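Terkness table-laying set: read me first

Recordings and notes from the staff canteen at Bilitz, kept by the kitchen team together with the people who look after the arm.
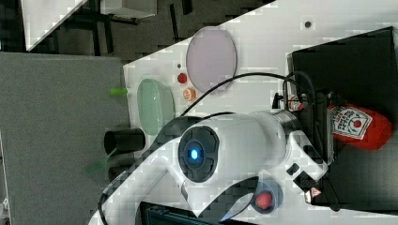 What this is

Terkness is the name we gave to the job of getting plates, dishes, cups and bottles to where they ought to be before the lunch crowd arrives at noon. For years that was done by whoever was on the early shift, usually with a cup of tea going cold somewhere, and now a good part of it is being handed to a robot arm. The set holds 962 recordings of single moves, with a short written note for each from the person who was standing by.

We wanted the notes in the same folder as the recordings, so please don't split them up when you copy things over. They were written by kitchen people in kitchen words, and a few of them wander off the point (one is mostly about soup), but we have left them as they were.

What is on the table

Coloured plates and dishes, a red squeeze bottle, a cup, a red ball in its round holder, and little round bits that stand in for food. Things lie at all sorts of angles, cups on their sides included. That is how a tray comes back to us on a busy day, and an arm that can only manage a tidy table is not much help to anyone at half past one!

How it is arranged

moves: the 962 recordings, one folder each
notes: plain text, same numbers as the moves
sutent: the 200 moves we hold back for checking, please don't train on these
shift-diary: longer pieces by the early and late shifts

The Štefanec site sent us its own diary pages too, and those are in a folder inside shift-diary. They use "bowl" where we say "dish", which caused a fair bit of muddle at first.

What has changed for us

The early shift still has two people on it, and that was agreed before the arm came in. One of them now starts the arm, stays near the stop button and writes the notes, and the other has gone over to prep, which she had been asking for. Less reaching and carrying has been welcome. Less welcome is the standing and watching, and several diary entries say that it makes for a longer morning than laying up by hand ever did. We now swap over halfway through, at 8.30.

Known gaps

No glassware, no knives, nothing hot. Evening light is barely covered. See-through dishes are harder to label than solid ones, so expect some of those outlines to be a bit wobbly.

Using it

Free to use inside Bilitz and at Štefanec. If you quote from the diaries, ask the shift first.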